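Mai, 23:40 Uhr
Von Sandrine Delaunay

Trallen P7 im Test: Strom aus der Kartusche, vier Nächte im Bus

Kurz vorweg, weil ich gleich weiter muss: Ich habe die P7 von Trallen jetzt lange genug im Bus gehabt, um was dazu sagen zu können. Methanol-Brennstoffzelle, lädt die Bordbatterie nach, wenn die Sonne nicht reicht. Kein Testlabor, kein Prüfstand. Ein alter Kastenwagen, ein Kompressorkühlschrank, zwei Laptops und sehr viel Regen.

Leihgerät vom Händler, Besson in der Nähe von Colmar. Geht danach zurück. Bezahlt hat mir keiner was, die Kartuschen hab ich selber gekauft.

Was drin ist

Karton auf: Gerät, Ladekabel mit Sicherung, Abgasschlauch, Bodenhalter mit Spanngurt, Bedienteil mit viel zu kurzem Kabel, Anleitung in sechs Sprachen. Eine Kartusche lag nicht dabei. Steht im Kleingedruckten, ok, aber wer abends losfahren will, steht dann blöd da. Ich stand blöd da.

Bedienteil ist ein kleines Display mit drei Tasten. Ablesbar bei Sonne: mäßig. Nachts: zu hell, lässt sich nicht dimmen. Hab Klebeband drübergemacht.

Kaufpreis bei Besson: 3.397 Euro. Dafür kriegt man eine Menge Solarmodul und noch eine ordentliche Lithiumbatterie dazu. Muss man wissen, bevor man weiterliest.

Einbau

Zwei Stunden wollte ich brauchen. War ein ganzer Nachmittag. Das Gerät selbst ist schnell festgeschnallt, aber der Abgasschlauch muss nach draußen, also Loch im Boden. Rostschutz, trocknen lassen, Tülle rein. Der Schlauch soll durchgehend Gefälle haben, damit das Wasser rausläuft. Bei mir ging das nur, indem ich die Kiste höher gesetzt habe als geplant, jetzt geht die Schublade darüber nicht mehr ganz zu.

Raphaël Deschamps hat die Elektrik gemacht, ich hab Kaffee gemacht und das Multimeter gehalten. Seine Meinung zum Kabelsatz: Querschnitt passt, Stecker sind ordentlich, Ringösen gut verpresst. Die Fühlerleitungen zur Batterie sind ihm zu dünn und zu lang zum sauber verlegen. Aufgerollt hinter der Verkleidung, fertig.

Wichtig: Die Fühlerleitungen direkt an die Batteriepole. Wir hatten sie erst an der Sammelschiene, da hat die P7 dauernd eine falsche Spannung gesehen und viel zu spät eingeschaltet. Steht auch in der Anleitung, Seite 30, aber wer liest bis Seite 30.

Erster Start

Kartusche anschrauben, Deckel langsam drehen, Automatik an. Dann passiert erstmal nix. Display zeigt „Startphase“, die Pumpe klackert, nach einer Weile läuft ein Lüfter hoch. Bis wirklich Strom in die Batterie geht, vergeht eine gute Kaffeelänge. Wer einen Generator gewöhnt ist, wird nervös. Ist aber normal, laut Besson auch bei anderen Geräten dieser Art.

Danach lief sie durch. Erste Nacht im Wald bei Nieselregen, Kühlschrank an, Batterie war morgens voller als am Abend. Genau dafür hat man so ein Ding.

Leistung

Trallen verspricht 89 Watt Dauerleistung. Am Shunt abgelesen komme ich im warmen Zustand ziemlich nah ran, beim Anlaufen natürlich drunter. Über Nacht reicht das für alles, was bei uns so zieht: Kühlschrank, Licht, Handys, Standheizungsgebläse, ein Laptop. Zwei Laptops plus Kühlschrank tagsüber, da hält sie gerade so gegen. Wasserkocher oder Induktion über den Wechselrichter kann man vergessen, das muss die Batterie machen, und die P7 füllt dann eben stundenlang nach.

Das muss man einmal begriffen haben. Das Gerät ist ein langsamer, geduldiger Lader. Mit einer kleinen, müden Bleibatterie dahinter bringt es wenig. Wer da noch was Altes drin hat, erst die Batterie tauschen, dann nochmal rechnen, ob es die Brennstoffzelle überhaupt noch braucht. Bei vielen wahrscheinlich nicht.

Lautstärke

Der Punkt, wo ich am meisten Bammel hatte. Wir schlafen quasi obendrauf.

Im Regelbetrieb ein leises Rauschen, wie ein PC-Lüfter. Stört mich nicht. Was stört, ist die Dosierpumpe. Tack. Pause. Tack. Unregelmäßig, dadurch wartet man drauf. Zweite Nacht ein Stück Schaummatte unter den Bodenhalter gelegt, deutlich besser. Dritte Nacht nicht mehr gehört oder einfach zu müde gewesen.

Draußen neben dem Bus hört man fast nichts. Ein Vorteil gegenüber jedem Benzinaggregat, auf dem Stellplatz hat sich niemand beschwert. Abgas ist etwas warme feuchte Luft, riechen tut man kaum was, nur beim Starten einmal kurz so eine Note wie Filzstift.

Verbrauch und Kosten

Jetzt der unangenehme Teil. Kartuschen sind teuer und es müssen die von Trallen sein. Der Anschluss ist eigen, fremdes Methanol kostet die Garantie, und bei der Reinheit würd ich da auch nicht experimentieren. Die Zelle nimmt einem das wohl übel.

Bei vier Nächten mit viel Schreibtischarbeit und null Sonne war die kleine Kartusche leer. Im Sommer mit Solar auf dem Dach hält die sicher ein Vielfaches, da springt die P7 ja kaum an. Im Winter sollte man zwei große dabei haben. Und: unterwegs kriegt man die nicht an jeder Ecke. In Frankreich hab ich bei zwei Campingläden gefragt, einer hatte sie, einer hat mich angeguckt wie ein Auto.

Die Restanzeige ist übrigens geschätzt, das Gerät wiegt nichts, es zählt nur mit. Nach dem Wechsel muss man selbst bestätigen, dass eine neue drin ist. Hab ich einmal vergessen, danach war die Anzeige Quatsch.

Frost

Konnte ich im Mai nicht testen, logisch. Laut Anleitung hält sich die P7 bei Kälte selber warm, verbraucht dafür Methanol, auch wenn sie sonst nix tut. Heißt: Wer den Bus im Winter abstellt, muss eine Kartusche dranlassen oder das Gerät ausbauen und ins Haus holen. Ausbau geht fix, Gurt auf, Stecker ab, Schlauch ab. Tragen kann man sie alleine, Griff ist aber scharfkantig. Handschuhe.

Vergleich mit der Grosus

Vorletztes Jahr hatte ich ein paar Wochen die Grosus im Wagen, auch Methanol, ältere Bauart. Aus der Erinnerung:

Die Grosus war lauter, startete aber schneller. Display besser, richtig große Zahlen. Dafür Gehäuse klobig, hat mir den halben Stauraum gefressen. Kartuschenwechsel bei der Trallen sauberer, bei der Grosus hatte ich immer ein paar Tropfen an den Fingern, und Methanol will man nicht an den Fingern haben. Service: bei Grosus hab ich damals ewig auf eine Antwort gewartet. Trallen hat auf meine Mail wegen der Fühlerleitungen am selben Tag reagiert, sogar mit Skizze.

Wenn ich wählen müsste, Trallen. Knapp.

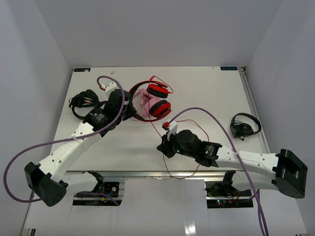

Letzte Änderung dieser Seite: Mai, 7:30 Uhr

Was nervt

Kabel vom Bedienteil zu kurz, hatte ich schon. Verlängerung gibts als Zubehör, kostet extra, bei dem Preis eine Frechheit.

Die App. Verbindet sich, verbindet sich nicht, will ein Update, findet das Gerät nicht mehr. Nach dem zweiten Abend gelöscht. Alles Wichtige geht über das Bedienteil, also verpasst man nichts ausser einer Verlaufskurve.

Fehlermeldungen nur als Nummer. Bei mir kam einmal die 7, in der Tabelle hinten steht dazu „Abgasweg prüfen“. Schlauch war geknickt, Schublade zu fest zugedrückt. Meine Schuld, aber das hätte man auch im Klartext aufs Display schreiben können, Platz ist da.

Einschaltschwelle ab Werk zu tief für Lithium. Im Menü umstellen, dauert eine Minute, aber man muss es erstmal finden: lange auf die mittlere Taste, dann rechts, dann nochmal lange. Intuitiv geht anders.

Was gut ist

Man vergisst sie. Klingt banal, ist aber der ganze Witz. Keine Sonne suchen, kein Landstrom, kein Motor laufen lassen. Mitten im Dauerregen stehen bleiben, wo es schön ist, und arbeiten.

Verarbeitung innen top, soweit man reingucken kann. Raphaël hat den Seitendeckel abgenommen (darf man, zum Filter reinigen) und war zufrieden. Filter ist waschbar, vier Schrauben, kein Spezialwerkzeug.

Automatik macht, was sie soll. Seit die Schwelle stimmt, hab ich nicht mehr eingegriffen.

Für wen

Leute, die im Herbst und Winter länger frei stehen und dabei Strom brauchen. Hütten ohne Anschluss, Messstationen, sowas auch, Besson verkauft nach eigener Aussage mehr Geräte an Jagdhütten als an Camper. Für Sommerurlaub am Mittelmeer rausgeschmissenes Geld. Da lieber ein Modul mehr aufs Dach.

Zwei Nachfragen kamen schon per Mail, schnell beantwortet:

Ob man die P7 während der Fahrt laufen lassen darf: laut Anleitung ja, wenn sie mit dem Halter festgemacht ist und die Kartusche im eigenen Halter steht. Haben wir gemacht, ohne Probleme, auch über die üble Schotterpiste.

Ob sie mit der Mulbridge-Batterie zusammenspielt: Mulbridge haben wir selber drin, läuft. Ladekurve auf Lithium stellen, nicht auf der Voreinstellung lassen. Das BMS hat nie abgeschaltet.

Note geb ich keine. Gutes Gerät, zu teuer, Kartuschen viel zu teuer. Ich geb sie ungern zurück, kaufen werd ich sie zu dem Kurs trotzdem nicht. Besson hat angeblich im Herbst ein paar Vorführgeräte übrig, da frag ich nochmal nach und trags dann hier ein.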